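**Shoes at the door, round two**

After my grumble in the last issue about the pile of footwear inside our front door, I heard from more than 15 of you, mostly with piles of your own (Zbigniew Kalinowski, yours wins, I'm sorry!). So I've been doing something about mine, starting with slides because they're the worst offenders. They get kicked off in a hurry and end up all over the hall, and then someone treads on one at night with a cup of tea in hand.

I've gone for one of those little white plastic stands with a top and a lower shelf. It's low enough to tuck in beside the door, and it takes up far less room than the big bench I nearly bought in Drurkbridge for $95. I tried it up on the table first, with the bear slides, to see how they'd sit before I cleared any floor for it.
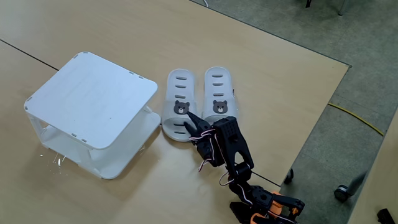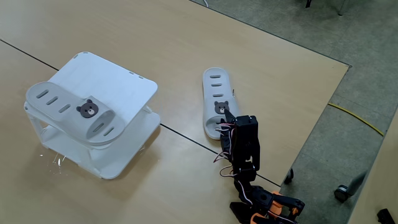
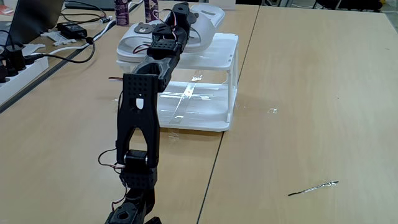

Vasco Leitão reckons slides should always go toe-in so you can step straight out of them and shove them across with your foot. I'm a heel-in person myself, but I'll admit his hallway in Taltamar is a good deal tidier than mine, so I'm giving his way a go until July.

A few other bits from your emails, while I'm on it. Plastic slides can be rinsed under the garden tap and left somewhere shady, and an old toothbrush is the go for getting grit out of the slots. Keep pairs together even if it means fewer pairs on the stand. And if your stand slides about on floorboards, a bit of rubber matting cut to size sorts it out. Mine came from the bargain bin and I've still got heaps left over, so sing out if you'd like a piece.

Next issue I'm tackling gumboots, which won't fit on anything. If you've got a colour-coded system or a clever rack, send it through and I'll print the best of them. Keep it under 30 words if you can, Vasco!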